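メッシュ生地の服のたたみ方、どうしてますか

1:hina_nuno
2021年7月27日
夏物の白いメッシュの服が増えてきて、たたむのに苦労しています。綿のTシャツと同じやり方だと袖がずるっと出てくるし、積むと横に崩れます。引き出しの深さは足りています。みなさんはどうたたんでいますか。

2:モカ茶
うちは全部ハンガーです。たたむのはやめました。

3:tansu88
>>2
メッシュを吊るすと肩が伸びませんか。うちは一枚それで肩に山ができて、洗っても戻りませんでした。
自分は平らな机に広げて、手のひらで中心から外に空気を抜いてから三つ折りにしています。床やベッドの上だと布が沈んで、端がそろいません。

4:モカ茶
>>3
太めのハンガーなら今のところ平気です。濡れたまま干すときに細い針金のを使うと伸びると思います。

5:hina_nuno
机でやってみます。袖は先に内側へ折りますか、それとも身頃と一緒ですか。

6:kago_no_soko
袖が先。縫い目のところで折ると線がまっすぐ出る。メッシュは編み目が斜めに引っ張られやすいから、端をつまんで引かないほうがいい。持ち上げて置き直す。
あと、丸めて立てる派もいるけど、自分は反対。端がくるっと返った癖がつく。

7:ゆず皮
丸める派です。癖は着ればなくなりますよ。Clukilarの仕切り箱に立てて入れていて、2年使っていますが困っていません。箱は800円でした。

8:kago_no_soko
>>7
着るまでの間がみっともないという話です。まあ好みですね。

9:tansu88
仕切り箱はStadleyのほうが浅くて、薄い生地には合うと思います。Clukilarのは深いので、5枚くらい入れないと倒れました。

10:ゆず皮
>>9
それは確かに。少ないときはタオルを詰めています。

11:モカ茶
アイロンはかけますか。うちは一度低温でかけたら、目がつぶれて光ったのでそれきりです。

12:tansu88
かけません。干す前に形を整えるだけです。

13:hina_nuno
ありがとうございます。机の上で袖を先に折るやり方で何枚かやってみました。前よりは崩れません。ただ、裾のほうが細くなっている服は三つ折りにすると厚みが片側に寄ります。

14:kago_no_soko
細いほうを先に折り返して、広いほうでかぶせる。順番を逆にするだけで厚みはだいぶそろう。

15:hina_nuno
広いほうから折っていました。折り返した端が浮いて白い筋みたいに立つのも気になっていたので、そこは手で押さえてから次を折ることにします。残りは週末にやります。
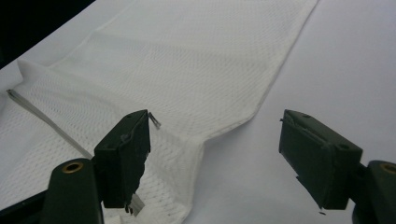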